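4.2 What a sponge goes through at the sink

I'll admit I came to this part of the study thinking a sponge was a sponge. Most of us buy whatever is in the multipack, use it until it smells, and toss it. But when I went back over my notes from the Stusau kitchens, the two-layer sponge (rough pad on one side, foam on the other) kept coming up, and people had strong feelings about which side goes where!

The seven households in Clendley all kept one by the sink. What they did with it was less uniform. Some folks used the rough side on everything, plates included, and only flipped it over for glasses. Others treated the rough side as something for pots and baked-on cheese and got a little annoyed when a guest got it wrong. I had expected the split to follow age or how often people cooked, and I couldn't find either pattern in the diaries.

Grip turned out to matter more than I'd planned for. A sponge held flat, with the fingers spread along its back, covers a lot of plate in one pass. Pinch it in the middle and the two ends fan out, the layers fold, and you lose a good part of the working face. People pinch anyway — it keeps the fingers out of the water, and a pinched corner gets into a mug handle better than a flat one does. In the Firkley diaries the pinch shows up mostly near the end of a wash, when the water has gone gray and nobody wants their hand in it. I coded every hold as either "flat" or "pinched," with a third box for the ones I couldn't call, and that third box filled up faster than I'd like.

The plate has its own say in this. A shallow one can be tilted while you hold it by the rim, so the sponge comes down on the inside surface at an angle and the run-off goes toward the low side. Bowls don't allow that so easily, and I've left them for Section 5. I used round plates throughout and stuck with the same kind of sponge, a green pad over yellow foam. 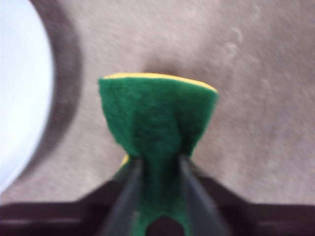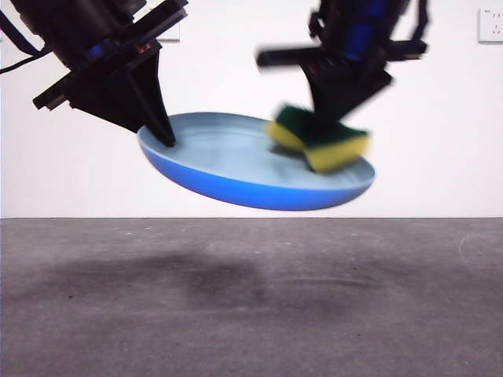

Figure 7. Top: the sponge pinched at its narrow waist, with the green pad folding in toward the hold. Bottom: the yellow foam side against the inside of a tilted blue plate.

The diaries have around 200 entries that mention a sponge by name, and I read all of them twice. The thing I was after was the moment of turning it over. The Escobar coding sheet we started from in December had no row for that, so I added one by hand and went back to the first household to begin again. Entries like "flipped it for the forks" were easy. Entries like "gave it a once-over with the other side" were not, because half the time I couldn't tell which side had come first. I kept those in the set but left them out of the counts in the next section, where I get into rinsing and how long people leave a plate standing before they bother with it.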